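Syncing gripper width to video in Eltent
Last updated October 23, 2019

Before you can train a grasp policy, every video image needs a gripper width to go with it. The width log and the camera run on separate clocks, and the Eltent importer won't line them up for you. Here's how we do it at Vutville.

You'll need Eltent 2 and a session folder holding the video and the width log. Work on a copy.

1. Open the session and run the Telside marker tool. It looks for moments when the fingers meet and open again. Do this at the start of each recording, with nothing between the pads.

2. Match the first closing in the video to the first minimum in the log. Type the difference, in milliseconds, into the offset field.

3. Resample the log to 60 Hz so it has the same rate as the video.

4. Scrub to a few grasps and check that the width trace goes flat when the fingers stop moving. 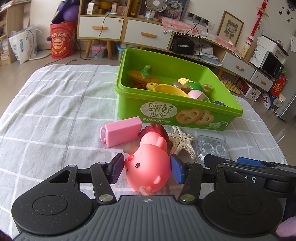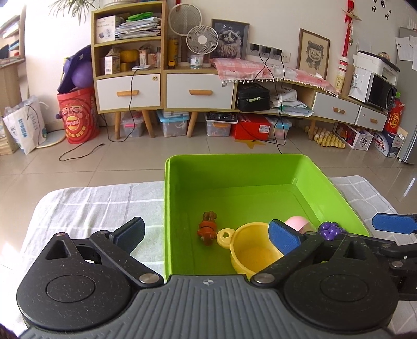
The width trace on its own can't tell you what to label as a grasp. Eltent marks one wherever the width holds steady for 100 milliseconds, and that rule catches pauses as well as real holds. Go through the marks by hand. A toy pig held between both fingers is a clear case and gets the label "hold". The yellow pot, with the blue pad of the right finger against its rim, is harder, and we tag contact like that as "touch" until later images settle it. Keep the two labels apart in the export or the planner will learn to lift too early.

If the offset drifts over a long recording, split the file and repeat step 2 for each part. We've had to do this for anything over 21 minutes.

When you're finished, export with the Sequeira preset and leave "fill gaps" unticked. Dropped images should stay blank in the log. The colour correction setting has no effect on timing.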